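Chapter 7
When the Grip Fails

In July, the Pumomport workshop logged 689 brick transfers. In 16 of them the part was released early. Þórey Overgaard's review traced the fault to worn finger pads.

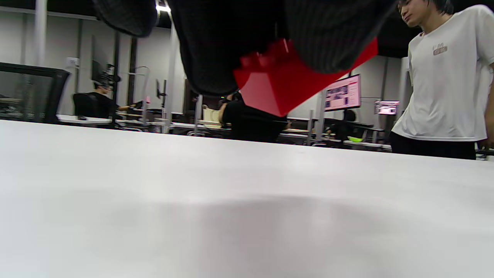

An early release is a fault even when no one is hurt. The operator's view is narrow, and bystanders are easily missed. A red brick held over the table may have a person standing just past the far edge, and the stop rule must cover both.

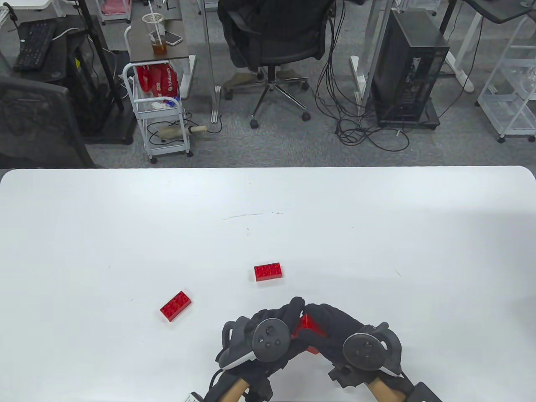
Figure 7.1 Two gloved hands holding a brick above the table.

Drift in tracking was the second suspect – and was ruled out.

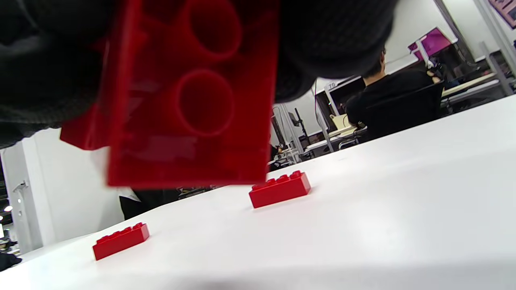

Pad wear is hard to judge by eye. Fabric-like surfaces, such as the black fingers on the red brick, should be checked every 600 cycles.

The chapter sets out three duties: to stop, to record
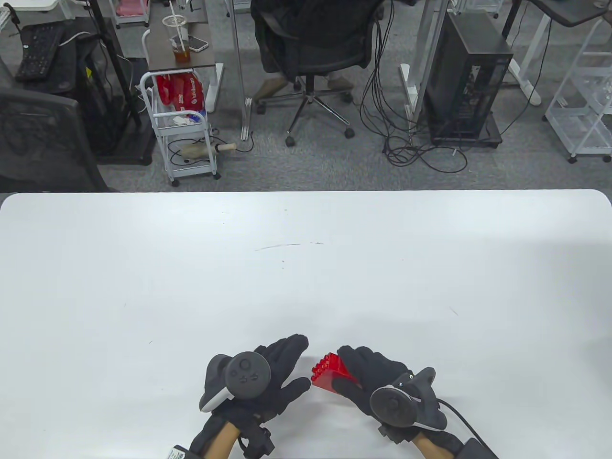
and to report before work resumes.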